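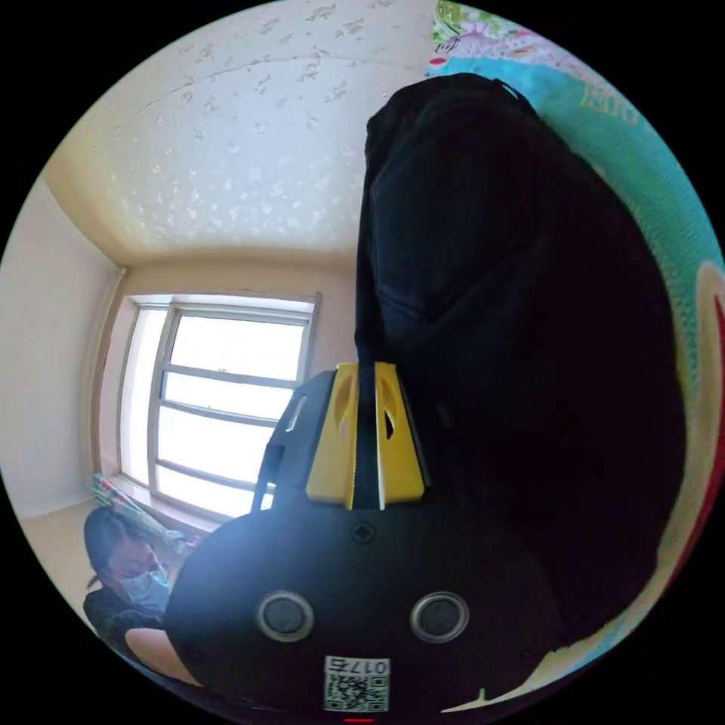
Where did the time go this period? Mostly into the bed. We had planned for closets to be the hard part of clearing a room, and closets have behaved very well. The bed is where everything lands, and the bed is where the work has been slow.

Peltham Home Sorting Project
Progress report to the Brascombe Fund
2024-10-24

Spending. Of the 3000 granted in April, 573 remains. The largest single cost was storage bags and shelf units from Vosska, at 500. The shelf units arrived with instructions for a different shelf unit. They are standing, and we would rather not discuss how.

Rooms. We have finished 48 bedrooms. "Finished" means that the bed can be slept in, the floor can be crossed, and each pile has been given a place or a bag. It does not mean that the room will look that way next month, and we have stopped promising that it will.

Dark fabric. This remains our main difficulty. A black bundle on a bed may be a bag, a coat, or three shirts that have grown attached to each other, and it has to be opened before it can be sorted. We had allowed two minutes per pile. Towels and anything turquoise go quickly. Black things take as long as they like.

Bedding. The first plan had us stripping each bed before sorting. We dropped that after the second week. With the quilt left on, folded cloths can be stacked on top of it and taken away by type, and a loud quilt helps a good deal. Dark clothes show up very well against pink stripes and cartoon monkeys, and hardly at all against navy.

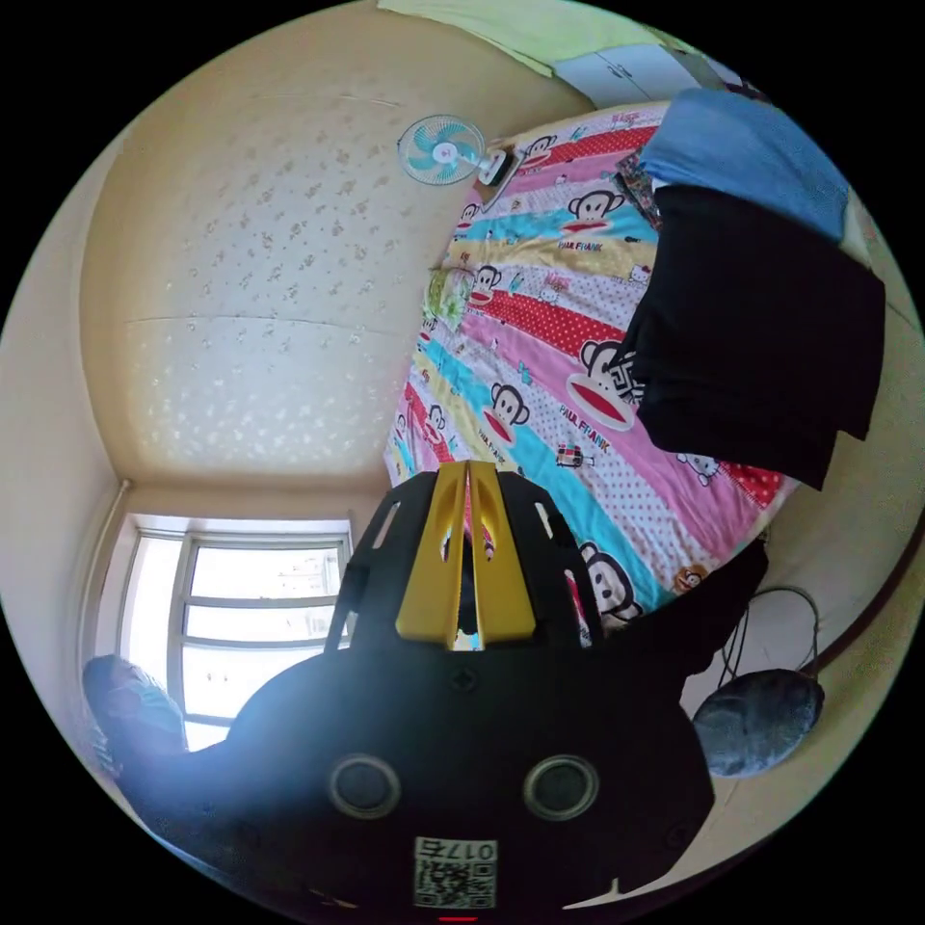
Hok-lam Su wrote back on the draft to ask why folded things were still being left on beds at all, and whether a chair would not do just as well. Fair question. We tried chairs in the Bucur Street rooms. A chair holds one pile, then becomes the pile, and by the following visit it has to be sorted too. The bed at least gets cleared by bedtime, out of self-interest.

Fans. Wall fans were left out of the original plan and have been added to the list - a fan over the head of a bed should be dusted before the bedding is touched, and we learned the order the long way.

Next period. The remaining money will go on small pouches for the odds and ends that turn up near pillows, plus a second set of labels. The first set was black.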